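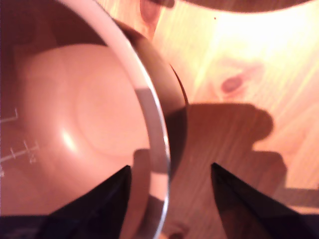
Abla Daher wrote after release 1 that the weaning date in the litter table could not be trusted, as half the breeders record the first gruel meal and the other half record the last nursing. Release 2 splits the field. See "Weaning fields" below before joining on any date.

Kosstead Litter Weights, release 2
Data card and README
Last edited: 2025-08-21

Summary

Kosstead Litter Weights is a table of puppy weigh-ins from whelping to placement. It contains 1,929 weigh-ins from 6 kennels and covers 3 breeds: Golden Retriever, Labrador Retriever and Standard Poodle. Each row is one puppy on one scale at one time. Dams and sires are included as coded identifiers only.

The data were gathered to study early growth under ordinary home-kennel conditions. They were not gathered to rank breeders or bloodlines, and the kennel codes are reshuffled between releases to make that harder.

Files

weights.csv: one row per weigh-in
litters.csv: one row per litter
feeding.csv: one row per change of diet, per litter
codes.txt: breed, colour and collar codes
CHANGES.txt: differences from release 1

All files are UTF-8, comma-separated, with a header row. Missing values are empty cells. Zero is never used for missing.

Fields in weights.csv

puppy_id: litter code plus collar colour. Collars are sometimes swapped as puppies outgrow them; the ID keeps the first colour.
age_hours: hours since that puppy's own birth, not since the first birth in the litter.
grams: weight as read. No smoothing.
scale: Pleritz or other. See "Scales".
fed_before: yes, no or unknown. Refers to the hour before the weigh-in.
note: free text, breeder's own wording, with names removed.

Scales

Most kennels used a Pleritz bench scale with a whelping tray. The remainder used kitchen scales of various makes. Kitchen scales that round to the nearest 5 g produce visible steps in the first week, when daily gain is small. Do not compute day-over-day change from these rows without first checking the scale field.
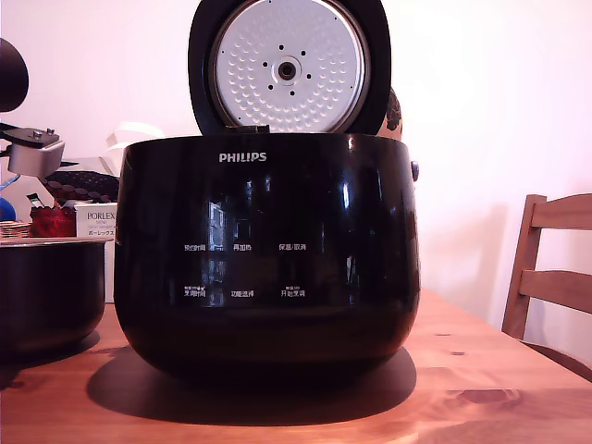

Imad Khasawneh objected to keeping the kitchen-scale rows at all, and his view was that a puppy of 400 g read to the nearest 5 g tells you very little over a single day. The rows were kept. They are usable for weekly gain, and dropping them would remove one kennel entirely.

Weaning fields

first_solid: date offset, in days, of the first meal other than milk. Any quantity counts.
last_nursing: date offset, in days, of the last observed nursing. Often later than the breeder intended. Empty where the dam had free access to the pen overnight.
weaned_r1: the old combined field, retained so that release 1 results can be reproduced. Do not use it for new work.

Diet entries in feeding.csv are coded as milk, replacer, gruel, kibble, home-cooked or mixed. "Home-cooked" is whatever the breeder called home-cooked. Recipes and quantities were not collected. The dam's own diet is in dam_diet, with the same codes.

Processing

Paper logs were keyed twice and compared. Disagreements went back to the breeder where the page was legible and were left empty where it was not. Spreadsheets were imported with Flestlow, which converts ounces to grams and flags any weight lower than the one before it. Flags are kept in the column flag_drop. A drop in the first 24 hours is common in healthy puppies and should not be treated as an error.
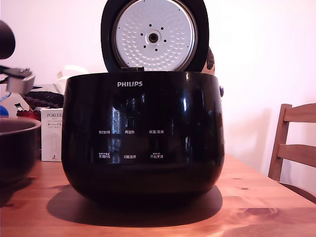
Rows entered in pounds and ounces carry unit_src = lb. Two-part entries such as "2 1" were read as 2 lb 1 oz throughout.

Known problems

Litter ISSA-B has no ages finer than one day. The breeder at Issa logged mornings only.
Puppies that died before placement are included up to their last weigh-in. Cause is not recorded. Filter on outcome if you need survivors only, and say so in your methods.
Coat colour in Labradors follows the breeder's label, so "fox red" and "yellow" overlap.
Weigh-ins thin out after week five. Late curves rest mainly on the larger kennels.
No health clearances for hips, elbows, eyes or heart are included, for puppies or parents.

Terms

Free for research and teaching. Do not attempt to match kennel codes to registered kennel names. Corrections to be sent as a patch against the CSV, one issue per patch. The next release is planned for June and will add a scale_model column.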